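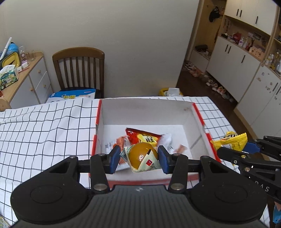
Round snack in its wrapper, open box behind it

Everyday Money Forum > Cards and Credit > Paid off my card and still got charged interest

marlow_pike
Posted 25/04/2024

I carried a balance on my Fenness card since last October. Nothing huge, but I got tired of looking at it, so when my tax refund came in I logged on and paid the whole thing. The statement said $487. I paid $487 plus the cents, before the due date, and I have not used the card since. It has been in a drawer.

New statement shows up and there is an interest charge on it. Small, a few dollars. No purchases, no fees, just a line that says interest charge on purchases. The starting balance after my payment was zero, it says so on the same page.

How can they charge interest on zero? I called and the first person told me it was normal and the second person offered to take it off, which makes me think they know it is wrong. Has anybody else had this?

tobacco_barn
It's called residual interest or trailing interest. When you carry a balance, interest gets added every day. The statement balance is what you owed on the day the statement closed. Between that day and the day your payment posted, you still owed the money, so it kept adding up. It has to go somewhere and it goes on the next statement.

Pay the few dollars and the next one should be zero.

marlow_pike
But I paid before the due date. I thought you don't get charged if you pay before the due date.

tobacco_barn
That's the grace period, and you only get it if you weren't already carrying a balance. You gave it up back when you stopped paying in full. On most cards you have to pay in full for a cycle or two to get it back. Your card agreement will have the wording, look for the heading that says how to avoid paying interest on purchases.

quilts_and_debts
Same thing happened to me with a Gura credit union card, except I didn't look at the next statement at all because I thought I was finished. I had turned on paperless and I never opened the emails. The leftover interest was under two dollars. I missed it, got a late fee, missed that too, and by the time someone called me it had been more than 30 days. They did reverse the fees. I don't know what would have happened with my credit report if I had ignored the phone call.

So please keep checking it until you have seen at least two statements in a row with nothing on them.

HankInOverdraft
I'm going to disagree with the "it's normal" crowd. It may be legal, it may be in the agreement, but a bank that prints a number on a page and says this is your balance should take that number as payment in full. If I pay the plumber what's on the bill he doesn't send me another one for the days the check was in the mail.

The second rep offered to take it off. Let them take it off. Don't pay it.

tobacco_barn
The plumber isn't lending you money by the day. And "don't pay it" is bad advice unless the credit has already posted. quilts_and_debts just explained what happens.

HankInOverdraft
I didn't say ignore it. I said let them credit it. They offered.

marlow_pike
To be clear, I told the second rep I wanted to think about it and would call back. I wasn't sure if saying yes meant I was agreeing to something.

quilts_and_debts
You're not agreeing to anything. It's a courtesy credit. Say yes, ask when it will show up, and write down the name of the person. If it hasn't posted a few days before the due date, pay the charge anyway. Worst case you have a small credit balance, and you can ask for that back or just buy a gallon of milk with it.

ltiedemann
I worked the phones for a card issuer for a long time (not Fenness) so I can say a little about the other end of this.

It was one of the most common calls we got, and it was heaviest in spring when people used refunds to pay things off. The person who says it's normal and the person who offers a credit are both following the rules. Most reps have a small amount they can credit without asking anyone. Some use it early in the call and some wait until you ask.

What you want to ask for next time is the payoff amount, for a certain day. That is a different number from the statement balance and different from the current balance on the website. The current balance usually does not include the interest that has built up since the last statement. If you ask for a payoff amount good through Friday, the rep can add those days in. Then make sure the payment really posts by then. If you send it from another bank's bill pay it can take a few business days, and if it goes out as a paper check it takes longer than that.

Lieselotte Tiedemann

marlow_pike
Thank you. I did use bill pay from my checking account, not the Fenness site. I looked it up and it left my account on a Monday but Fenness shows it as posted later that week. So that is part of it.

dimes4laundry
Can I ask a related one instead of starting a new thread? I have $358 on a store card from Gatchalian that was a deferred interest thing. No interest if paid in full by the end of the promotion. If I pay the $358 on the last day, do I get hit with this trailing interest too?

tobacco_barn
Different animal, and a meaner one. With deferred interest they have been keeping track of the interest from the day you bought the thing. If you pay it all off in time, that goes away and there's nothing trailing on the promo purchase. If there is even a little left after the end date, they add all of it, going back to the start.

Do not pay it on the last day. Pay it a couple of weeks early.

dimes4laundry
It's a mattress. The statement has the end date but it isn't the same day as the payment due date, it's earlier.

ltiedemann
That catches a lot of people. Go by the promotion end date, never by the due date. Also check whether you have anything else on that card. If you bought sheets or a pillow later at the regular rate, your payments may have gone partly to those. During the last two billing cycles of a deferred interest promotion, whatever you pay over the minimum is supposed to go to the promo balance first. Earlier than that it generally goes to the highest rate, so the promo balance may not be what you think it is. Look for the box on the statement that lists it separately.

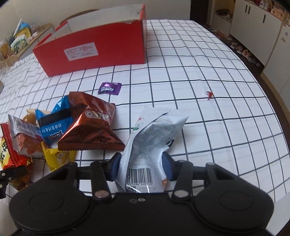

Page 2 of 2

dimes4laundry
Found the box. The promo balance is the whole $358, and there is nothing else on the card. There's also a line for the deferred interest so far and it is not a small number. Paying it tonight from the store card's own site.

HankInOverdraft
And people wonder why I don't like these companies.

bettina_ruth
I use Stosotell to track everything and it told me my card was paid off when it wasn't, for this same reason. It pulls the balance once a day and the balance said zero. It has no idea there's interest waiting. I stopped looking at the card in the app and only caught it from a letter. I still like it for groceries and gas but I wouldn't trust it or any other budget program on a payoff.

tobacco_barn
Right, it can only show what the bank sends it.

marlow_pike
One more question. Now that it's nearly done, should I close the card? It has no annual fee. I don't really want it around.

HankInOverdraft
Close it. You had a balance on it for months, you don't like how they do business, and it's one less thing to watch.

quilts_and_debts
I'd leave it open at least until you've seen the clean statements. If you close it now the leftover interest is still owed, and on some sites you lose online access to a closed account, so it's harder to see what's there. That part was a headache for me at Gura.

tobacco_barn
After that it's up to you. If it's your oldest card or has a big share of your total limit, closing it can bring your score down some, mostly because your other balances are then being measured against a smaller limit. If you aren't applying for a car loan or a mortgage soon I wouldn't lose sleep over it either way.

HankInOverdraft
People keep cards for years that they can't stand over a few points on a score. If having it in the drawer means he might run it up again, the score is the least of it. I closed three and I don't miss them.

quilts_and_debts
That's fair. I only meant the timing.

marlow_pike
I called back. Asked for the payoff amount first like ltiedemann said, and it was exactly the interest charge, nothing on top. Then I asked about the credit and this rep said she could do it but it might not post before the due date. So I paid the charge on their site while she was on the line, and she put the credit through too. If it shows up I'll have a credit balance and use it on gas.

I'm leaving the card open for now, with an alert set for any balance over zero. Will decide about closing after the next couple of statements.

ltiedemann
Good. Check that the alert goes to an email you read -- a lot of them default to the address you used when you opened the account.

marlow_pike
It was going to my old work email. Changed it.

dimes4laundry
Mine posted this morning. Promo balance zero, and the deferred interest line is gone from the account page. I'll look again when the paper statement comes.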